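We use cookies to remember your preferences and measure visits. Accept all | Manage settings

Buying workshop bits from abroad without losing your shirt

Oct 16, 2024
By Vignesh Annamalai

A few years ago I bought a set of drill bits from the other side of the world for less than the price of a sandwich, and I have been paying for it ever since. The bits were fine. The trouble was that I decided I was now an importer.

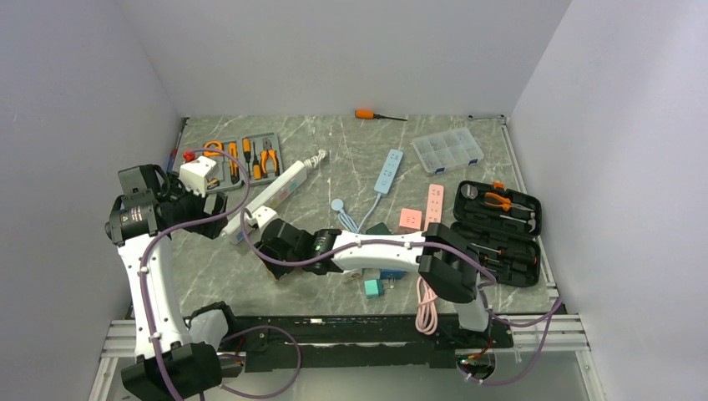

Last year I finally added up everything I'd ordered from overseas for the workshop and the kitchen, and it came to £1,096. I'd have put it at half that, partly because I had only been counting the prices on the listings and had politely ignored everything that got bolted on afterwards. What follows is what I do now, most of it learned the expensive way.

Work out the landed price before you get excited

The landed price is what the thing has cost you by the time it is sitting on your bench: the item, postage, insurance if any, VAT, duty if it applies, and the carrier's fee for handling the paperwork. That last one is a flat charge more often than not, so it hardly shows on a table saw and can easily double the cost of a packet of hinges. I once paid more to have a bag of cabinet knobs let into the country than I paid for the knobs. They're on the airing cupboard, where I can look at them.

Write the sum on paper. Then ring your nearest proper shop and ask what they'd charge. Mine is Barrios, which has no website worth the name and a counter stacked with things in brown boxes, and it beats the overseas price more often than my pride would like.

Check whether tax is already in the total

Some sellers collect VAT at the checkout and some leave it for you to discover. The rules depend on the value of the order, where it's coming from and who is selling it, and they do get changed, so look at the current government guidance and ignore whatever a man on a forum said. If tax was taken at checkout, keep the receipt that shows it. Should the carrier ask you for it again, you'll want that receipt to hand and not buried beneath thirteen months of special offers.

Find out where it's really coming from

A flag on a listing tells you very little. A web address ending in .uk tells you even less. Look for the dispatch address and the returns address, and if they are on different continents, have a think. Returning a heavy clamp to its place of origin can cost more than the clamp, at which point your consumer rights are mostly decorative.

Country of origin and country of dispatch are separate matters too. Something posted from just across the Channel may have been made a very long way further off, and a trade deal that lets goods in free of duty usually cares about where they were made. I didn't know that when I ordered a block plane from a very charming shop in November. I do now.

Pay in their currency

If the checkout offers to "helpfully" convert the total into pounds, say no, provided your card doesn't charge its own fee for foreign spending. Read your card's terms first, which takes a few minutes and is as thrilling as it sounds. The shop's rate is set by somebody who would like a slice, and you're the cake.

While you're there, don't try to be clever about exchange rates. I held off buying a dust collection fitting from Dustent for weeks while I waited for the pound to pick up. It picked up by a whisker. The fitting, meanwhile, went out of stock, and the replacement model cost more. Currency traders have several screens each and still get it wrong — you have a phone and a lunch break.

Don't split orders to be sly

Iker Prieto and I used to order together from a tool firm called Plolemance. He thought we should break everything into little parcels so each would slip through under some limit or other. What we got was four parcels, each with its own postage, arriving over three weeks in an order that suggested malice: first the spare blades, then the blade guard, then a manual, and finally the saw. Splitting an order purely to dodge charges can also land you in bother, and we'd saved precisely nothing.

Sharing a single order is a different matter and well worth doing. One lot of postage, one handling fee, and you settle up between you. Agree who pays for what before it arrives. Iker and I agreed afterwards, and it took longer than the shipping.

Declare it as what it is

Now and then a seller will offer to mark your parcel as a gift or knock a bit off the stated value. Decline. It's against the rules, and if the box goes missing you'll be compensated for the value on the label. A friend of Iker's had a rather nice set of chisels vanish while officially worth the same as a bar of soap.

Plugs, voltages and threads

- Anything that plugs in should suit our mains supply and carry the proper safety marking. A travel adaptor changes the shape of the plug and nothing else.
- Check whether sizes are metric or imperial, and then check the thread as well. I own a Zistero hose coupling that fits nothing in this house, or as far as I can tell in this hemisphere.
- Look up spare parts before you buy the tool. If the only source of belts is the original seller, buy a spare belt in the same order.
- Batteries can be awkward to post across borders, and some carriers won't touch them. Buy the bare tool abroad if you must and the battery here.

Keep a folder

Order confirmation, proof of payment, tracking number, any customs paperwork. Mine is a cardboard wallet that used to hold takeaway menus. When a charge looks wrong you can usually challenge it, but you'll need to show what you paid and what was in the box, and there's a deadline. Pay close attention to the item description on the label as well. My sanding discs were once entered as something grander, and it took three letters to persuade anyone that they were sandpaper. I got the difference back, less the stamps.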